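# Minimum clearance and approach rules for simulated tabletop work: what do you hold people to?

**Posted by Dymphna Horgan**

We run a two-arm humanoid in simulation, in furnished rooms, and I've been asked to write down the rules our operators follow when they bring the robot up to a table. Until now everyone did it their own way. I have 1,495 recorded episodes and the approaches are all over the place. Some people drive in with both arms already out, some keep them down by the sides until the base stops.

The layouts are ordinary home rooms: dining table, chairs, a bed in some of them, dishes and small objects on the table. The view is from the robot's head.
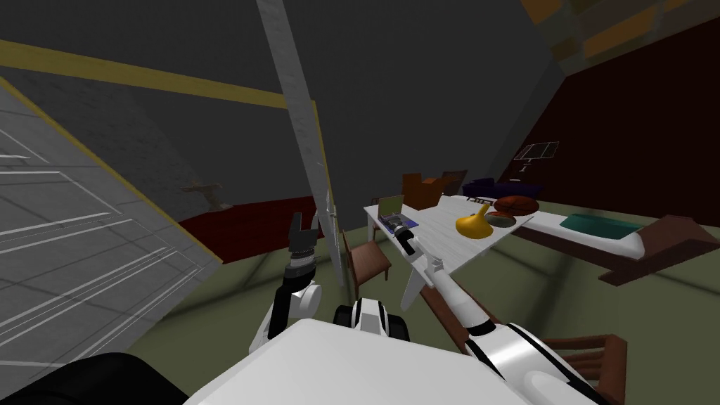
My draft says the following:

- Base stops before either gripper crosses the table edge.
- Idle gripper stays open and off the table.
- No contact with chairs, posts or door frames at any time.
- An episode with unplanned contact is marked failed, even if the task gets done.

What I can't settle is the clearance figure. One of our people wants 3 cm between the gripper and anything it isn't meant to touch. Another says a fixed number makes no sense in simulation, where nothing breaks. Is there a standard I should be pointing to? And do you fail the episode for a brush against a chair leg?

---

**Ívar Sveinbjörnsson**

There's no standard that gives you one clearance number for this. The industrial robot safety standards are written around protecting people near real machines. They're worth reading for the vocabulary, but don't cite them as if they cover a simulated dining room.

We went through the same argument at Lirgate and ended up with two numbers. While the base is moving, the arms have to stay well inside a wide margin, because a small turn of the base moves the gripper a long way. Once the base has stopped, the margin drops and the operator can work close. Your 3 cm is fine for the second case. It's too tight for the first.

Other things I would put in your draft:

1. Measure clearance from the collision shapes, not from the visible surfaces. In our assets the two disagreed by more than the margin we were trying to enforce. Thin chair slats were the worst, where one solid box covered the whole backrest.
2. Say which part of the robot the number applies to. Operators watch the fingers and forget the elbow. Most of our contacts were forearm or elbow against a door post.
3. Log every contact with the name of both bodies and the time step. Then you can change the pass/fail rule later without recording anything again.
4. Treat tall, tippable objects separately. A vase gets more room than a plate.

On marking episodes failed: we use three labels, which are clean, contact, and failed. "Contact" means the task was completed and something was touched that shouldn't have been. We reviewed 111 of those by hand and kept around half. A light brush on a chair leg that doesn't move the chair stays as contact. If the chair moves, it's failed.

I don't agree that clearance is pointless in simulation. If the motions are ever going to a real robot, the habits go with them.

---

**Keir Baird**

just use the default collision margin in whatever simulator you have. we never changed ours and it's fine

---

**Nuria Villanueva**

I'd be careful with the default margin. That setting usually controls when the physics engine starts generating contacts, so it has nothing to do with how close an operator is allowed to get. Two different things with similar names.

Agree with Ívar on logging both bodies. One addition: the head view hides a lot. With the torso filling the bottom of the picture you can't judge the gap between your own body and a table edge, so a rule that says "keep clear" can't be followed by eye. We added a small distance readout that comes on when any link gets close, and wrote the rule around the readout. New operators do 24 practice approaches with it before anything they record is kept.

Also write down what the resting arm should do. "Open and off the table" leaves plenty of room for it to drift into a post while the operator is watching the other hand. Ours says the resting arm returns to a set pose before the base moves again.

---

**Dymphna Horgan**

Thanks. I'm going with two margins and the three labels. I'll check the chair collision shapes first, I suspect they're boxes here as well.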